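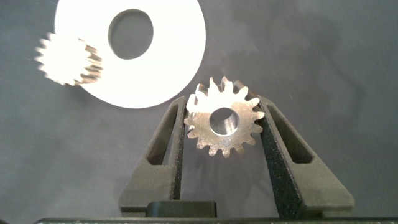

## 25. April 2025: Stirnräder, Nachlieferung Wernus

Die zweite Tüte ist da, 100 Stück laut Lieferschein, dazu weiße Scheiben, die laut Kuhlmann »spielfrei passen«. Das stand bei der Februarlieferung auch schon drauf. Ich glaube es, wenn ich es gemessen habe.

**Material.** Im Katalog steht Messing. Auf dem Foto geht die Zahnradfläche ins Beige, die Zähne oben links sind fast weiß vom Licht. Nach Farbe entscheide ich hier gar nichts mehr, das hatten wir bei Dirkadero schon, und damals lagen alle falsch. Magnet dranhalten, wiegen, fertig. Bis dahin steht in der Liste »Metall, hell«.

**Oberfläche.** Wirkt gebürstet, leicht körnig. Die Bohrung ist innen glatt, immerhin. Ob glatt auch maßhaltig heißt, ist eine andere Frage. Gerd Gerlach meint, man könne sich den Grenzlehrdorn sparen, wenn die Wand so sauber aussieht. Sehe ich anders. Die Ausschussräder vom letzten Mal sahen auch sauber aus und haben auf der Welle gewackelt.

**Zähne.** Kurz, spitz zulaufend, an den Kuppen etwas gerundet. Für das Lavport-Getriebe wären mir breitere Kuppen lieber. Kuhlmann behauptet, das laufe sich ein. Was sich da einläuft, liegt hinterher als Span im Fett.

**Scheiben.** Sind flach und ringförmig, mehr kann ich noch nicht sagen. Werkstoff steht nirgends, auf dem Lieferschein nur die Artikelnummer 298. Vor dem Einbau Dicke an mehreren Stellen messen, nicht nur an einer.

Offen:

- Bohrung mit Lehrdorn, jedes Rad, keine Stichprobe
- Rundlauf auf der kleinen Spindel
- Datenblatt zu den Scheiben anfordern (zum zweiten Mal)
- Kiste 181 neu beschriften, da liegen noch alte Räder drin, bitte nicht mischen!

Nachtrag: Gerd will am Prüfstand schon mal einen Satz laufen lassen, ungemessen. Von mir aus, aber dann mit Zettel dran und ohne dass die Werte ins Protokoll wandern. Wenn es heult, bitte Drehzahl notieren und nicht einfach »laut« hinschreiben.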